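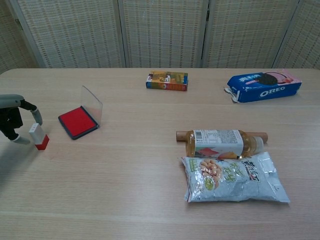 Slide 1. Small rubber stamp, red base, with an open ink pad and mixed grocery items on the bench.

Search talks and notes
Enter keyword

Marking Short Runs by Hand: Stamps, Pads and Awkward Packaging
Speaker notes
By Irfan Siregar, November

OPENING (leave slide 1 up)

Introduce self. Say the talk covers hand stamping of cartons, tags and wrappers in short runs, up to 300 pieces. Longer runs belong to the inkjet session on Wednesday, and I will not take inkjet questions.

Point at the stamp first. White handle on top, red base underneath, the whole block small enough to get lost behind a carton. Then the pad: red ink surface, dark navy case, clear hinged lid standing open.

Pause for people to look at the other items. Ask which of them they would stamp directly. Expect the carton to get most of the hands.

SLIDE 2. The pad

Pads fail before stamps do. A pad left open between batches loses solvent from the top layer, and the print goes pale at the center first. Close the lid if the gap between batches is longer than a few minutes.

Two kinds of pad in our comparison – felt (Vokska) and foam (Futero). Both re-inked the night before and left face up.

Felt gives a thinner film and a sharper edge. Foam gives more ink per touch and forgives an uneven stamp face. On uncoated board we preferred felt. On kraft tags there was little to choose.

Re-inking: apply in lines across the pad, spread with a plastic card, wait. Do not re-ink in the middle of a batch. The first prints afterward will be too heavy and will transfer to whatever is stacked on them.

SLIDE 3. Loading the stamp

Touch the pad twice, lightly. Do not rock. Rocking puts ink on the shoulders of the rubber and you get a box outline around the text.

Tilt. Go back to slide 1 for this. The stamp is held at a slight angle, red base just above the wood. If it comes down at that angle, one edge meets the surface first and the opposite edge prints light. Square it up before contact. People correct this by pressing harder, and the heavy edge then spreads.

Distance between pad and work: keep a clear strip of bench between them. With the pad too close, sleeves catch the ink. Pad on the side of the stamping hand, a little farther back than the work, lid hinge away from you.

SLIDE 4. Surfaces

Take these in order of difficulty.

Uncoated carton. Absorbs quickly, prints well, little to say. Choose a panel without artwork. A busy carton in yellow, orange, green and red, like the one on slide 1, will swallow a red date code. Use black, or use a label.

Coated carton. Water-based ink beads. Use a solvent ink and test the drying time on a flattened blank.

Film wrappers. The Oreo package on slide 1 is a fair stand-in for this group: long, flat, deep blue. Red ink on deep blue is close to unreadable whatever the adhesion. Put a white label down first and stamp the label.

Snack bags. Silver film has good contrast with dark ink but no backing. The air inside moves under the stamp. Mark before filling if the process allows it, otherwise label.

Bottles. Curved and inclined to roll. We don't stamp these. Tie-on tag or wraparound label, printed flat beforehand.

SLIDE 5. The trial

Tramaron blanks, uncoated, one operator per set.

Set A: 48 blanks, felt pad.
Set B: 48 blanks, foam pad.
Total 96, all in one afternoon on the same bench.

Each print graded pass or fail on two points: every character legible at arm's length, no outline from the shoulders. Neither set was re-inked during the trial. Failures in both sets fell mainly at the start, before the operator had settled on a pressure. We now run a few scrap pieces first and throw them away.

Do not quote the result as a ranking of pads. The sample is too small and the operators were different.

SLIDE 6. Bench layout

Work in front, pad to the side, finished pieces beyond the reach of the stamping arm. Anything not being marked goes to the back edge or off the bench.

Firm surface. A light wooden tabletop is fine if it is flat. A thin rubber mat under the work helps with worn stamps and hurts with new ones.

We use the Taşdemir drying rack, one layer deep. Stacking can start when a fingertip across the print comes away clean.

QUESTIONS LIKELY TO COME UP

Self-inking stamps? Good for one position on one product. The frame hides the print area, so placement suffers on small tags.

Cleaning? Damp cloth, then scrap paper until it prints nothing. No alcohol on the rubber unless the maker says so.

Food contact? Outer packaging only. Ask the ink supplier for the data sheet.

Handouts are on the table by the door. Collect the sample tags before people leave.

Contact the speaker | Copyright Irfan Siregar | Back to top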